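Kivdale furniture swap promises less waste, again

Kivdale will get a furniture swap hall in December, the town's third try at keeping old tables and sofas out of the dump. The first two closed within a year. Organizers say this one is different. It is hard to see how.

The plan comes from Mandovus, a small company that wants to take over the old Blöndal warehouse. Residents would drop off furniture they no longer want and earn credit toward something else on the floor. Membership costs $15 a month, whether you swap anything or not.

Frida Hauksdóttir, who runs Mandovus, told a public meeting that some 200 households have shown interest. Asked how many had paid, she said sign-ups had not opened yet.

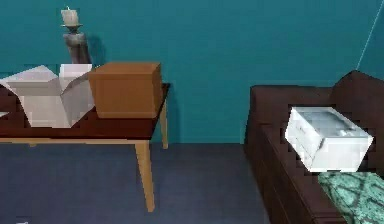

Storage sank the last attempt. People brought in far more than they took home, and by spring the hall was full of things no one wanted to carry up a flight of stairs. Mandovus says any piece left on the floor for three months will be sold or recycled. It has not said who would buy it, or who would pay for the truck.

Nouhaila Abdel Hamid, who rents the shop next door, remembers the parking better than the furniture. "They blocked my door every morning with vans," she said. "I was told it would be sorted out. I'm being told that again."

The town has agreed to waive the first three months of rent on the warehouse — a gift, in other words, though the word used at the meeting was "partnership." No figure was given for what the waiver will cost.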